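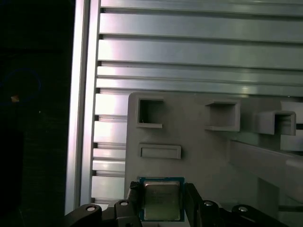 *Slotted aluminum panel and vertical extrusion.*

# Visit report: Cirton pressing plant and Prerlow rehearsal rooms

October 2019

The Cirton plant presses vinyl for small pop and dance labels, mostly runs that the larger plants will not quote on. I went with Marisol Ponce, who handles release scheduling for the Gistholm label, to check whether the plant could take a two-disc EP set by a girl group with a fixed comeback date. The set has a standard edition and a second edition with a different B-side. Both need to ship on the same day as the digital release.

## Mastering and plating

The tour began in the cutting room. Cirton cuts lacquers in house on one lathe. Files are accepted as 24-bit WAV at the session sample rate, one file per side, with a cue sheet. Marisol had brought the Gistholm files as separate tracks, and these will have to be resubmitted.

Sibilance was the main technical point. Current pop vocals are mixed bright, and stacked group vocals are worse than a solo line. The engineer played a test cut of a chorus with five voices panned across the stereo image. The outer grooves were clean. The same passage cut near the label had audible distortion on every "s". His advice was to put the title track first on side A and the ballad last, and to de-ess the group vocal before limiting. He also asked for the low end to be mono, which the Gistholm mixes already are.

Plating is done in the next room and was seen through a window only. Lacquers go in soon after cutting. The plant uses a three-step process (father, mother, stamper) for all orders, including short ones, so a repress does not require a new cut.

## Press hall

There are 11 presses, of which 2 were stopped for maintenance during the visit. One of the stopped presses had its mold halves out on a bench, and the steam and cooling channels could be inspected. The hall is loud and ear protection is handed out at the door.

Black compound was running on most of the machines. One press was on translucent pink for a solo single. Colored compound needs a full purge of the extruder, and the purged material is charged to the customer. Gistholm had asked for a different color per edition. Marisol has dropped this and will use black for the standard edition and one color for the second.

Trimmed discs are stacked on spindles with flat plates between them and left to cool before sleeving. A disc from each stack is checked for warp and centering, then played in full in a booth. The booth operator logs faults by side and time. We were shown a page of the log, and the most common entry was non-fill in the lead-in groove.

## Packaging

Photobooks and cards are packed by hand on the upper floor. This was the weakest part of the operation. Random card insertion, which fans of this kind of group expect, is done from shuffled trays with no record of the mix. Marisol asked for equal distribution across the members, and the floor lead could not guarantee it. Cartons hold 144 cards each and come from the Arellano print shop already cut. If Arellano collated them before delivery, the problem would be solved at that end, and Marisol will ask for a price.

## Prerlow rooms

The second stop was a short drive away. Prerlow rents rehearsal rooms with sprung floors and mirrors on one wall. Emiliano Toledo, the house technician, showed us the large room, which Gistholm may book for the week before the comeback stage.

Playback is from a fixed rack with balanced lines to four ceiling speakers and one subwoofer. Headset microphones are available, but the transmitters are an older type, and the group should bring its own if it wants to rehearse with live vocals. The floor can be taped to match a broadcast stage plan. Toledo asked for the plan as a dimensioned drawing – a screenshot from the broadcaster was not enough last time.

The air handling is audible with the music off. It can be switched off at the wall for recording demos, and the room warms up quickly when it is.

## Open points

- Side-length files from Gistholm, one per side, de-essed
- Test pressing approval before the full order
- Card collation price from Arellano
- Room dates at Prerlow, not before April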